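## Seven minutes is too short

In my opinion, a visit for tiredness should be longer. At the clinic in Govham I had seven minutes. The doctor ordered a test for iron — good — but she did not ask how I sleep.

My neighbour Archana Sandhu waited two years before somebody found her anaemia. She was only told to rest more. 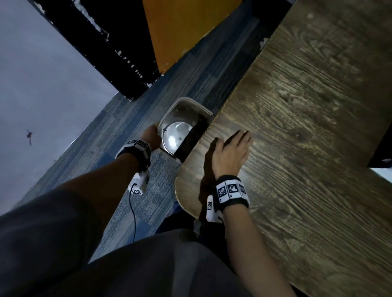
## What I would change

Give 30 minutes for the first visit. It costs more, I know, but repeated short visits cost also.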